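Sorting the White Plastic Drawer (and Other Small Wins)

Kitchen and Laundry Tips
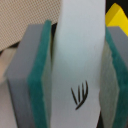 Smooth and white, with a little black mark near the bottom that looks like a feather. Or a leaf. Or a rake!

I have a weakness for plain white things. White bins, white lids, white packets, white everything, and after a few years of buying them I can't tell one from another at seven in the morning. So these days I go by the little printed marks. If something has a symbol on it, that symbol faces out, always, and I stopped peeling and sniffing and shaking things to find out what they are.

I started in March with the cupboard over the washer, which was the worst of the lot (two shelves, no light, and me on a step stool). Everything came out onto the ironing board. Anything with a mark went to the left and anything completely blank went to the right, and then I sat down with a marker and a roll of masking tape and dealt with the blank ones. It took me 40 minutes, and that includes a phone call from my sister.

Masking tape beats the fancy labels, by the way. I bought a pack of the Drerkine stick-on ones a while back and they look lovely, but they leave a gummy ring when you take them off and I change my mind a lot. Tape peels clean if you get to it within a few months. If it's been on longer, warm it with a hair dryer and pull slowly from one corner.

Now, cleaning. White shows everything! A damp cloth with one drop of dish soap does most of it. For gray scuffs on hard plastic I make a paste of baking soda and water, rub with a fingertip, and wipe it off before it dries. Go easy anywhere near printing. I scrubbed the lettering clean off a Kastham canister once and spent the rest of the year guessing whether it was powdered sugar or cornstarch. Wipe around a printed mark, pat over the top of it, and leave the scrubby side of the sponge in the sink.

Yellowing is another matter. I've tried the sunny windowsill trick and got nowhere with it. If you have something that works, write in and tell me.

Where the mark sits matters more than I expected. When it's down low on the front, a shelf lip or a deep bin will hide it, so I stand those pieces in the shallow trays (mine are 13 inches long, and two fit side by side). Marks near the top can go in anything. If you stack things flat, put the printed side toward the door and you won't have to lift the whole pile to check.

And write down your symbols! I taped an index card inside the cupboard door with a quick doodle of each one and what it goes with. My drawings are terrible but everybody in the house can read them, and my husband even added one of his own. There are 9 on the card at the moment. When a new one comes home on a Tuesday shop, it gets drawn before it gets put away.

Next up is the drawer under the oven, as soon as I find the missing lid.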